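Bassinet (infant bed)

A bassinet is a small bed for babies from birth to the age at which they can roll over or push up on their hands and knees. It is smaller and lighter than a crib and usually stands on fixed legs, a rocking base or casters. Most families use one in the parents' bedroom for the first few months and then move the child to a crib.

Terms

In everyday American use, "bassinet" covers any small bed for a newborn. "Cradle" is normally kept for a bed that rocks or swings. A "bedside sleeper" is fastened to the side of the adult bed and has one lower side facing the parent. A "Moses basket" is a woven carrier with handles, and can be used on the floor or on a stand made to fit it.

Design

The sleeping area is a shallow tray with a firm, flat mattress and sides of fabric, mesh, wood or wicker. Mesh became common because it lets air through and allows a parent lying down to see the child. The mattress is thin and fits tightly, with no gap along the edges. Bedding is limited to one fitted sheet. Pillows, bumpers, loose blankets and soft toys are left out.

The Drellberg bassinet, a folding type with a steel base, is 65 centimeters long inside and has 3 height settings. The Sirkach differs mainly in its legs, which are wooden and curved so that the bed can be rocked or locked with two pegs.
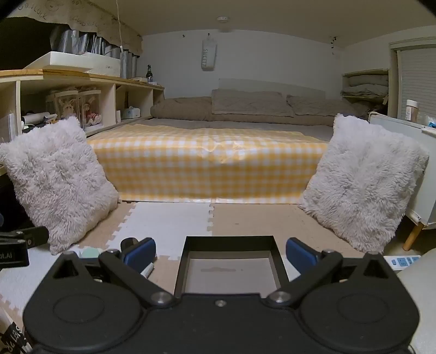
Folding models are stored flat and are often lent between relatives. Before a used one is put together again, the locks on the legs should be checked and the mattress compared with the size printed in the manual. A replacement mattress from another maker may leave a gap even when it is sold as a standard size.

Period of use

Makers set a weight limit, an age limit or both. Whichever is reached first applies, and rolling over ends the period of use in any case. Many babies outgrow a bassinet before six months. Some models convert to a changing table or toy bin afterward, though the conversion parts are often sold separately.

Collecting

Older wicker bassinets are bought mostly for display. The Uvwood collection, put together by Kelly Magalhães, holds 378 baby beds and carriers, including a run of hooded Baxter bassinets with their original liners. Beds of this kind have wide gaps in the weave and are not suitable for sleeping infants.

Related articles
Bedside sleeper
Changing table
Cradle
Moses basket
Play yard
Swaddling

Contact us | Copyright and terms of use | Back to top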